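Questions we get about robots and chores

Last updated Tuesday, March 3, 2026

Skadeo runs a small test bench where we try out robot arms on ordinary jobs: packing, sorting, wiping, folding. People write in to ask how far along all this is, and the same questions come up again and again. Kha Hứa wrote the answers on this page and keeps them up to date.

Can I buy a robot that does my housework?

You can buy machines that do one part of it. Robot vacuums work well on open floors. Robot mowers work well on simple lawns. A dishwasher is a machine that does a chore too, and it does it better than any arm we have tried. What you can't buy from us, or from anyone we would recommend, is one machine that walks into an untidy kitchen and leaves it clean.

What about a shop or a packing room?

It depends on how much changes from one hour to the next. If the same box comes down the same belt all day, automation has been able to handle it for decades. If the work is a mixed order with soft packaging, and the packer has to find a bag, open it, fill it and hand it over, then most shops still need a person. That second kind of work is what we test.

Why are bags so hard?

A box keeps its shape when you pick it up. A bag doesn't. Paper bags crease, the mouth closes again when you let go, and a grip that is a little too low will pinch both sides together. People fix all of this without looking. An arm has to notice that it has gone wrong first, and then it has to have some way of recovering.

The things going into the bag matter as much. Candy pouches lie flat, slide when pushed, and have shiny fronts that can confuse a camera. A gripper coming straight down often has no edge to take hold of.

Do two arms help?

For bags, yes. With one arm you need a stand or a clip to keep the bag open. With two, one arm can hold the rim while the other does the filling. The cost is that the arms share the same small space and can block each other, and they can also block a camera's view of the item you want next.

How well does your setup do?

In August we ran 718 attempts at a bagging job with candy packets and a paper bag. Of those, 408 finished with every packet in the bag and no help from a person. We counted a run as failed if anyone had to reach in, even to straighten the bag. A patient shop owner might have been more generous.

We don't think that number is good enough for a store. It is good enough to keep working on.

What goes wrong most often?

Two things cover most of our failed runs. The bag folds shut while it is being filled, or a packet gets pushed away when the gripper tries to pick it up. Dropped packets are less common than visitors expect.

Is it faster than a person?

No. A person doing this for the first time is faster than our arms, and a person who packs orders for a living is much faster. The case for a machine would be long hours on dull work, and that only holds if it can be left alone. Right now somebody has to stay nearby.

Can the same robot fold my laundry?

The same arms can be taught a folding job, but learning to bag candy doesn't teach them to fold shirts. Each new job needs its own practice and its own testing. We have done some towel folding under the name Morneo. Square towels on a clear table are fine. Fitted sheets are not something we plan to attempt.

Are the arms safe around children and pets?

We don't run them around either. Our bench is inside an enclosure, and we'd want something similar anywhere the public could reach it.

Will this replace the people who pack our orders?

Not with what we have today. If you run a packing room, we suggest looking at the lifting and the label printing first, where there are older and cheaper machines that do the job.

When should I check back?

We revise this page when our results change enough to matter. If you are planning a purchase for this year, don't wait for us.

Can I send you a job to try?

Yes. Tell us what the items are, how they are packed now, and what counts as finished. Samples help a lot, and so does the packaging you really use, creases and all. We can't return opened food. Please mark the parcel "Bench" so it reaches the right room.
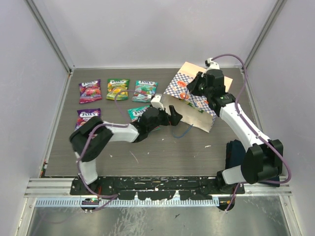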